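Doma is a community clothing swap in Jondholm, and these are the questions that land in our inbox most often. If yours isn't answered, write to us! We love mail.

## What is a clothing swap, exactly?

You bring clothes you've stopped wearing, you take home clothes somebody else has stopped wearing, and no money changes hands. Last season 2,290 pieces found a new closet this way, and we're still a little giddy about it.

## Do I have to bring something to take something?

Nope! Bring one scarf or two full bags. First-timers can come empty-handed and just look around (almost everyone leaves with a sweater).

## Is there a limit?

Ten pieces per person until the last half hour. After that, grab whatever you like.

## What condition should things be in?

Clean, dry, and good enough to hand to a friend. A missing button is fine if you pin a note to the collar. Please skip anything with stains, strong perfume, or worn-out elastic.

## Do you take white clothes?

Yes, and we wish more people brought them! White shirts go fast, especially in August. Check collars and underarms in daylight before you pack them, and keep them away from new denim in the bag. 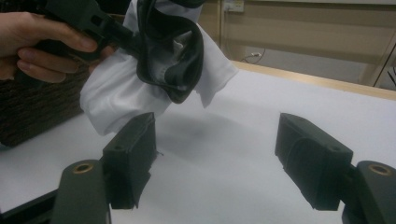
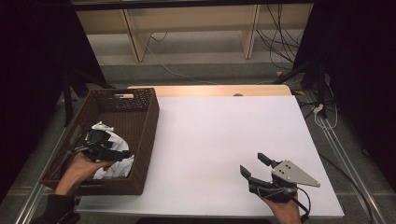

## Can I bring household linens?

Tablecloths, pillowcases, and dish towels are very welcome. Pillows and comforters are too bulky for our shelves, so try the drop-off on Hegde Street for those.

## Where do I park?

The Delteo lot next door is free after 5 p.m. The number 70 bus also stops right at the corner, and there's a bike rack under the awning.

## Can I try things on?

Absolutely. We have two curtained booths and a long mirror. Wear something thin underneath and you can skip the line for most jackets.

## What happens to the leftovers?

Good pieces go back on the racks next time. Worn cotton gets cut into cleaning rags, and the bits too small for that end up as stuffing for floor cushions. The cushions are wonderfully lumpy.

## Are kids' clothes included?

Yes, sorted by size from newborn to 14. Shoes too, as long as the soles have some life left. Tie the pairs together, please!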